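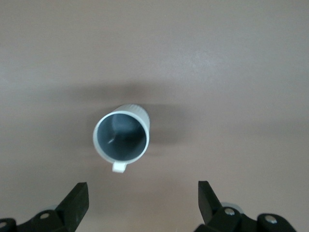
Wrist cam, jaws open, mug handle toward the gripper.

Ticket 226: Arm stops short of mug handle
Status: Open (was Closed, reopened by F. Karam)
Opened: January 20, 2020
Bench: shared workshop, back table
Controller: Raston board, Matar arm kit
Assigned to: Hussam Hijazi
14 comments · 6 watching

Fouad Karam wrote:
Reopening. This was closed as "fixed by recalibration" and I don't buy it. The picture at the top is from the wrist cam at the pose the script calls pre-grasp. The handle points down toward the gap between the fingers, so the approach angle is fine. The mug is a bit left of the middle of that gap. From here the arm is supposed to move forward and close on the handle. What I get is a short move, then the jaws close on air, then the log says GRASP OK.

I would like to know what OK means in this software.

Hussam Hijazi wrote:
It means the fingers reached the commanded width without a fault. It doesn't check that there's anything between them. Did you rerun the camera offset after you moved the mount?

Fouad Karam wrote:
Yes. Twice. Same result both times, which makes me doubt the offset has much to do with it. Last ticket we "fixed" it by recalibrating and then ran it once. One good run is not a fix.

Hussam Hijazi wrote:
Fair. Try these and post what you get:
1. Turn off the shadow filter in the detector.
2. Print the box it draws, not just the center point.
3. Slow the approach to 70 percent.

Fouad Karam wrote:
Did 3 first because it was easy. No change, just slower.

Did 2. The box is too big. It takes in the rim and a good piece of the dark area above and to the right of the mug. Look at the picture, the shadow up there is wide and blurry and goes well past the cup. If the detector thinks that's all mug, the center lands too far up and right, and the handle estimate is junk.

Hussam Hijazi wrote:
The filter is supposed to deal with soft shadows.

Fouad Karam wrote:
I know what the readme says. Did 1 as well, filter off, and the box came out the same size. So either the filter does nothing or the setting isn't being read. My money is on the second. I put a nonsense value in the config and it started up without a complaint.

Hussam Hijazi wrote:
OK, that's bad. It may be loading the old config from the Dirkosance folder. I left a copy in there in March when we switched arms. Can you rename that folder and restart?

Fouad Karam wrote:
Renamed. Now it won't start: "profile not found." So that's the file it was reading all along, and every setting I changed in the new one went nowhere.

Pointed it at the right file. Filter on, box is tighter but still has a strip of shadow on the right. Ran the grasp 6 times. Caught the handle on four, closed on air on two. GRASP OK on all of them, naturally.

Hussam Hijazi wrote:
Better than before. Want to try the Grutberg lamp from the other side?

Fouad Karam wrote:
I can, but I don't want this closed because we moved a lamp. Leaving it open for two things: the status message has to check finger width against the handle, and a bad config value has to throw an error. The lamp can be its own ticket.

Hussam Hijazi wrote:
Agreed on both. Taking the config check first.

Shares: 2

Related tickets
Jaw width reads wrong after power cycle
Wrist cam drops connection on long cable
Raston board: fan runs at full speed when idle
Old profiles still in Dirkosance folder
Move lamp, back table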